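The Household Belongs in the School Day

Bình Lưu
Hrynyshyn Foundation for Public Education
March 23, 2019

The Foundation has been asked by several member districts to state its view on whether household management should again be a required subject in the middle grades. The view set out below is that of the author, who has served on the curriculum staff since the former requirement was dropped, and who believes that dropping it was a mistake.
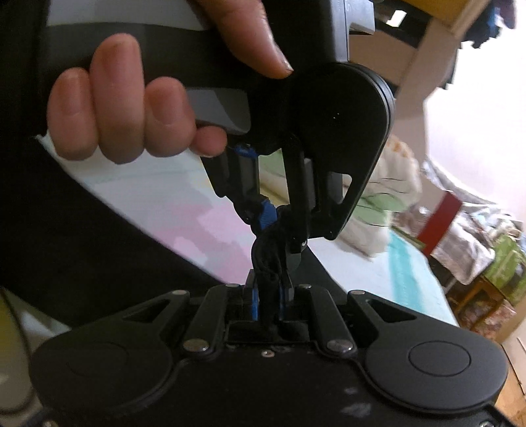
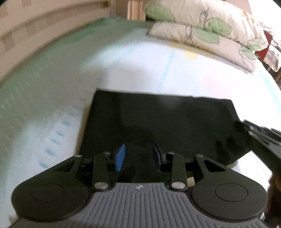

Second picture: folded black fabric on a bed sheet.

The requirement that ended in our region was a modest one. Students in the seventh grade spent 30 class periods on cooking, cleaning, the care of clothing, and the keeping of a simple budget. The course was ungraded in some buildings and graded in others. Its teachers were often assigned to it late in the summer, and its rooms were often the first to be given up when enrollment grew. When the districts voted to make it an elective, the change saved little money and drew few letters.

Those who supported the change made two arguments that deserve a fair hearing. The first was that household skills are best learned at home. The second was that the school day is short and that every period given to laundry is a period taken from reading or mathematics. Both arguments are still made today, and both were repeated at the December meeting of our member districts by people whose judgment I respect.

The first argument assumes a home in which an adult has the time to teach. Many of our students do have such a home. Many others live with parents who work evening shifts, or move between two households, or do a large share of the cooking and child care themselves without having been shown how to do any of it safely. A student who has run a kitchen since the age of ten may know a great deal about getting dinner on the table and very little about how long cooked rice may be kept. When we say that such matters belong to the family, we are in effect deciding that some children will be taught and some will not, and we are leaving the choice to chance. We do not reason this way about swimming or about fire safety.

There is a further difficulty with the first argument. In the years when household management was left to the family, it was left for the most part to daughters. The old course was itself guilty of this for a long time, and older readers will remember when boys were sent to the shop and girls to the sewing room. The required course of later years put everyone at the same sink. It is a matter of record in our own files that enrollment in the elective version has drifted back toward the older pattern. Of the 462 students who chose it in our member districts last year, boys made up a small minority. An elective of this kind records the habits of the households from which the students come.

The second argument, concerning time, is harder to answer, and I do not wish to wave it away. Teachers of the main academic subjects are under real pressure. Yet I would ask those who hold this view to look closely at what is done in a well-run household class. Students double a recipe, and must work with fractions to do so. They read a care label, a lease, and a utility bill, all of which are written in a style they will meet again for the rest of their lives. They compare the price of a large package with that of a small one. My colleague Svyatoslav Melnychuk, who taught mathematics for many years before joining the Foundation, has long held that unit price was the only topic his weakest students never asked him to justify.

I would not rest the case on mathematics, however. Household work has value of its own, and schools should be willing to say so. The making of a bed, the folding and putting away of clothing, and the cleaning of a bathroom take up a large part of every adult life. They are done well or badly. They can be shared fairly or unfairly. A great many people earn their living by them, in hotels, hospitals, and care homes, and are paid poorly in part because the rest of us have been brought up to think that there is nothing in such work to learn. Anyone who has watched a trained hospital aide change the sheets beneath a patient who cannot rise will know better. I have seen it done in under 3 minutes, with great courtesy to the patient, and I could not have done it in an hour.

Cost will be raised, and should be. The old course was expensive because it was built around fixed kitchens, with ranges and sinks for every four students. These rooms are gone in most of our buildings and will not return. A revised course does not require them. The outline adopted on a trial basis at the Tunon campus divides the year into 13 units, of which only four call for the use of heat. The remainder can be taught in an ordinary classroom with tables, a supply closet, and access to running water down the hall. Bedding and clothing for practice were given by families. The largest single expense was the training of teachers, and this is as it should be.

Training is in fact the point on which I would urge districts to be most firm. A required course staffed by whoever has a free period will fail, and its failure will be used as proof that the subject was never worth teaching. Teachers should be prepared for the work, should be paid for that preparation, and should be allowed to stay with the course long enough to improve it. They should also be given clear rules on privacy. No student should be asked to describe conditions at home for a grade. Assignments that must be completed outside school should have a version that can be completed in school, with no questions asked of the student who chooses it.

Assessment should be light. I would favor a record of tasks completed, signed by the teacher, with a short written piece at the end of each term. I would oppose a test. Some members of our staff disagree with me on this, and a separate paper on the subject is being prepared.

Districts that wish to comment on the draft outline may do so through their usual contact at the Foundation. Comments from teachers who taught the course under the former requirement would be especially welcome, as would any lesson plans, supply lists, or schedules they may have kept.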